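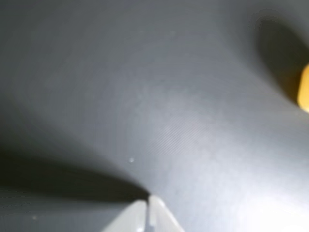

Section 3. Running the Demo on Open Day

Visitors to an open day want to see a robot do something, and they want to see it within the time it takes to finish a free cookie. The Lukholm arm can manage this, provided you set it up before the doors open and leave it alone afterward. Check the wrist view first. On the visitor screen you want the tips of the two fingers at the bottom center, with the dark seam between them, and gray above. A blurry picture is normal this close up. So is a bit of yellow peeking in at the right edge, and children will spot it before you do. Glare in the lower right corner won't hurt the demo, but it will get you remarks from people who own cameras.

Before you start you will need:
The arm, with its power supply and cable
The dark mat
One open box, cream
One yellow cube (and a spare, for reasons covered under Visitors)
A laptop with Jukix loaded and the charger you swore you packed

Setting up

1. Put the base on the bare tabletop, beside the mat. A base sitting half on the mat will lean, and a leaning arm misses with great confidence.

2. Smooth the mat flat. If it has been rolled up in the Sarkar case since last September, turn it over and put books on it overnight.

3. Run the cable to the arm with enough slack for a full reach. Lift the arm by hand through its whole travel, power off, and watch that the cable doesn't snag on a joint.

4. Switch on. Open Jukix and type 2120 when it asks for the station code. It will ask again. Type it again.

5. Press Home and wait for both beeps.

Caution: Keep hands off the mat between the first beep and the second. The arm is small, but it doesn't know you're there and has no opinion about your knuckles.

6. Set the box toward the right side of the mat and drop the cube in.

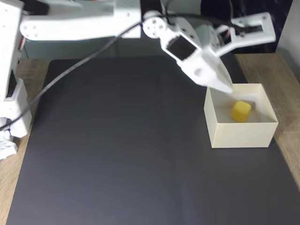

7. Jog the arm until the fingertips hang over the opening, then press Save Point. Stay above the rim. Card boxes lose every argument with a servo.

8. Run the cycle 3 times at slow speed. If the arm picks up the cube each time, stop testing. Mahfuz Selvanayagam, who wrote the first version of this guide, ran one more test for luck at the Pisine open day and spent the morning taping a box back together.

Note: If the fingers close on air, nudge the box and leave the saved point as it is. Moving the point means going back to step 5, usually with an audience.

Visitors

Keep people one arm's length from the table. (Their arm. The robot's is shorter.)

Let visitors press Start. Don't let them press Jog, even the ones who say they are engineers.

The cube will go home in somebody's pocket. Put out the spare and carry on.

When asked whether it can make coffee, say no. When asked what it can do, press Start.

Shutting down

Press Park, wait for the arm to fold, then switch off at the wall. If you cut the power first the arm drops where it stands, and the box is generally underneath.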